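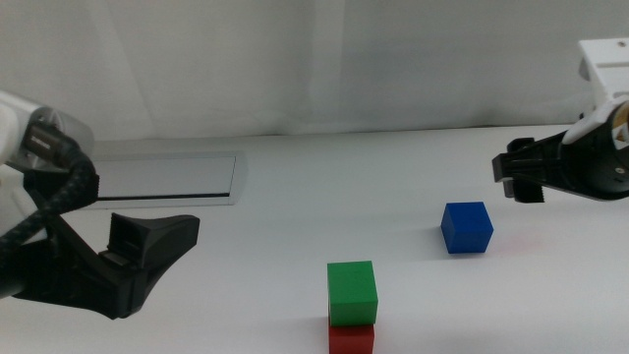
How should a workbench be prepared before two arms are asked to stack blocks?

Clear the surface completely, cover or remove anything shiny, and put down only the blocks the trial calls for. In the Grernmont trials, bench preparation accounted for more of the difference between good and poor results than any change made to the control software.

Workshop Tips: Bench Care for Two-Arm Stacking Trials
Prepared by Sharada Rao and Mostafa Naciri, Grernmont Laboratory
February 15, 2021

The following advice is drawn from a study of 1805 stacking attempts carried out on the Skasholm bench. Each attempt was scored as complete when the upper block stayed in place for six seconds after release.

Surface. Wipe the tabletop with a barely damp cloth and dry it before the first trial of the day. Household spray polish should not be used. Blocks slid on polished surfaces, and the affected sessions had to be repeated.

Backdrop. A plain, pale cloth is preferred. Soft folds did not affect block detection in our tests, but a printed pattern did.

Lighting. Use even, diffuse light from more than one side. Hard shadows were at times mistaken for the edge of a block.

Blocks. Choose solid colors that are easily told apart. Wash blocks in mild soap every 20 sessions and replace any with rounded corners.

Fingertips. Brush dust out of the ribs with a dry toothbrush. Attempts made with cleaned fingertips succeeded more often than those made with dusty ones, and the difference was largest when the upper block was being released.

Cables. Leave enough slack for the full reach of each arm. Check that no loop can touch the table at the lowest position.

Warm-up. Run both arms through the Gruketti routine for 24 minutes before recording results. Attempts made before warm-up are logged but excluded from the totals.

Starting positions were varied between attempts according to a schedule drawn up by Ajith Kaimal. Laboratories wishing to repeat the study may request the schedule and the scoring sheet from Karthikeyan Achari at the Grernmont office.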